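Stasura Home Help > Walls and Ceilings

Painting over small marks on a textured white wall - do I have to redo the whole thing?

Asked by Bongani Moodley

We moved into a rental in Plisadthorpe in August and the back room has white walls with a fine stipple to them, like the roller left a pattern. There are a few small marks here and there. I tried a damp cloth with dish soap and some came off, but others are still there. The landlord left a can of Strazds matte white in the closet, no date on it. She says I can use it if the result looks even.

What I want to know is whether I can dab paint on the marks or if I need to do the full wall. I painted one patch behind the door as a test and I can see it in the evening with the lamp on. In the morning I can't find it.

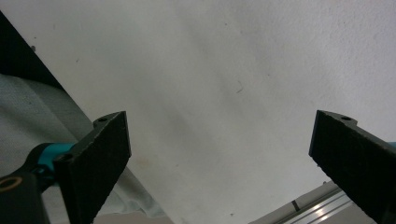
2 answers

Answer from Lokance (accepted)

The patch shows at night because the lamp hits the wall from the side. Side light picks up any difference in texture or sheen. Old matte paint gets a slight shine where people have rubbed or washed it, so a fresh dab looks dull next to it even when the color is a match.

Before you paint anything else, open the can and smell it. If it smells sour, throw it out. If it smells like normal paint, stir it for a few minutes and strain out the lumps with an old pair of tights. A can that has been frozen will often look like cottage cheese and won't come back.

For marks smaller than a pea, use an artist's brush and put on as little as you can. Let it dry 16 hours and look again before adding more. A regular brush leaves lines, and those are harder to hide than the mark was.

For anything bigger, use a mini roller with the same nap as whoever did the wall. On a fine stipple that is usually a short nap, but try it on cardboard first.
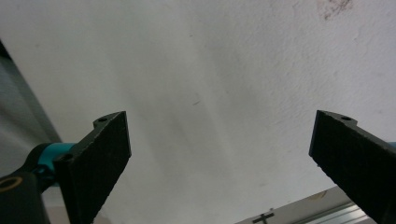 Roll the paint nearly dry, then feather it out past the spot in all directions so there is no hard edge. Two thin coats are better than one thick one. If you end up with more than 3 or 4 patches on the same wall, do that wall corner to corner and leave the others alone. Your eye expects a change of shade at a corner, so it won't stand out.

If a mark is pencil, crayon or ink, seal it first with a stain blocker. Ink will come up through any number of coats of regular paint - I found that out in a hallway.

Answer from tallpaul_700

Just paint the wall. It takes 2 hours. I spent a whole weekend touching up and ended up rolling it all anyway. Also you can try a melamine sponge but go easy, it takes the paint off.

Comment from Bongani Moodley

Thanks both. The can smells fine. I'm going to try the small brush first, and if I can still see the spots with the lamp on I'll roll that wall. Does the mini roller need to be foam or fabric?

Comment from Lokance

Fabric. Foam goes on too smooth for a stipple.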